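Family Recollections: The Summer at Tehrani Street

Readers of this blog have asked that the childhood entries continue, and I am pleased to present another. The subject is the summer in which my cousin Golshifteh Bahrami and I shared the upstairs room of our grandmother's house on Tehrani Street.

I was 10 years old at the time. We arrived in May, earlier than in other years, and the room had not yet been prepared. It contained two narrow beds, a radio with a broken dial, and a box of 203 postcards that our great-aunt Forough Bagheri had collected before her marriage. We were permitted to read the postcards on the condition that they be returned in their original order. This condition was not met.

Evenings were given to card games. Our neighbor, Behrouz Salehi, kept the score in a green notebook and did not allow corrections once the ink had dried. Golshifteh won 29 games that summer. I have chosen not to publish my own total.

The house was sold some years later, and the postcards passed to my sister, who stores them in a shoe box – still out of order. She has agreed to lend them to me, and a selection will appear in a future entry. Relatives who remember the street, or who can identify the senders, are invited to write to me through the contact page.
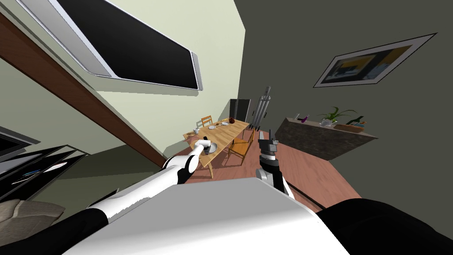 Corrections to names and dates are also welcome, particularly from the Bahrami side of the family.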